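Retach: part-time fault reviewer wanted, 17 hours a week

Closing date: Oct 10, 2020

In June one of our arms closed its gripper on nothing, reported a good grasp and carried on to the glass. The log said success, and so did the weekly summary. We want someone who would have doubted both.

The job is on the drinks bench, where an arm works with a bowl of clear pieces, a glass and some lemon slices.

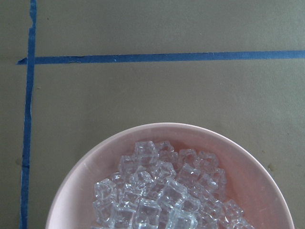 You'll read fault logs against video and write down where they disagree. Our supplier, Pons, puts the June fault down to a loose setting in the grip check. We changed the setting and ran 800 picks, and 4 were still logged wrongly. We don't think that counts as fixed, and we won't ask you to sign anything saying it does.

There is a safety side too. During one of the bad runs the arm kept moving after the pause command. The emergency stop worked. Pause is now treated as unreliable, and you'll be trained on the stop buttons before you go near the bench.

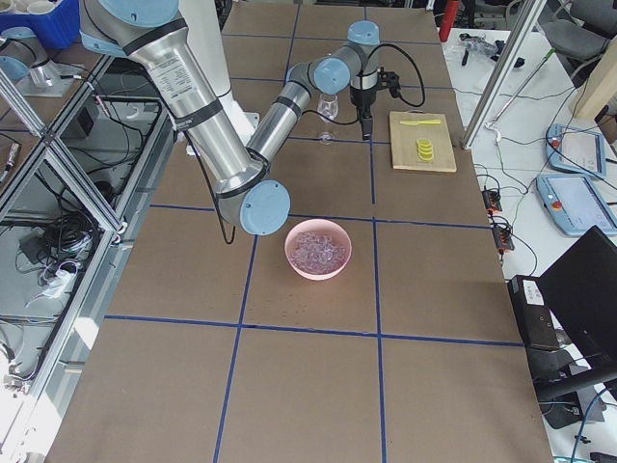
You don't need a degree. You do need patience with dull footage, plain written English and the nerve to tell an engineer that a green tick is wrong. If your covering letter says you're passionate about the future of robotics, we'll read on, but more slowly.

The post is at our Zoltwood site for 25 weeks. It can't be done from home. Please send a CV and one page on a time you didn't believe a report, and what you did next. Applications go to the Retach office, marked "Fault reviewer".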